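The fault we've been chasing at the Hikcombe bench since February has a name now. We call it the Jurlow squeeze, after the task it keeps spoiling: pick up the egg, move it, let go. In 31 runs the gripper kept tightening 11 times after it already had a good hold — not what you want around an egg! 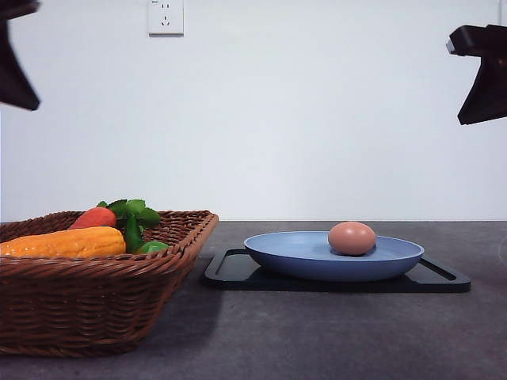 So what makes it over-squeeze? A stale force reading. The controller (we use a Kragh) sometimes repeats its last number, thinks there's no contact yet, and keeps closing.

I spent two long evenings swapping cables before I looked at the log timestamps, and I'm still a bit sore about that. The fix on trial is dull: if the reading is older than the limit, the fingers stop where they are.
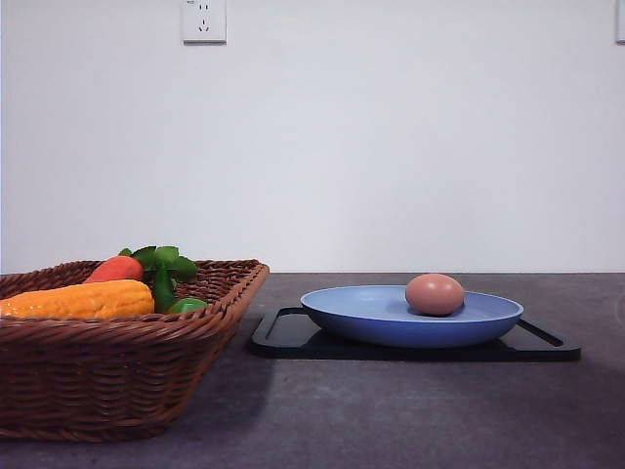 Pierina Bortolotti wrote back that stopping isn't enough for her, and that she wants the fingers to open a little so a trapped fingertip can get free. I think she's right, but opening over a plate and opening in mid-air are two different problems, and we haven't settled the second one.

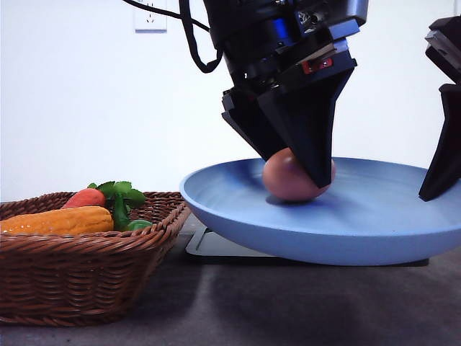
Photos: Pada bench camera

Until we do, please keep your hands out of the tray area while the arms are powered, even if they look parked. The new stop rule goes on both arms on 15th March.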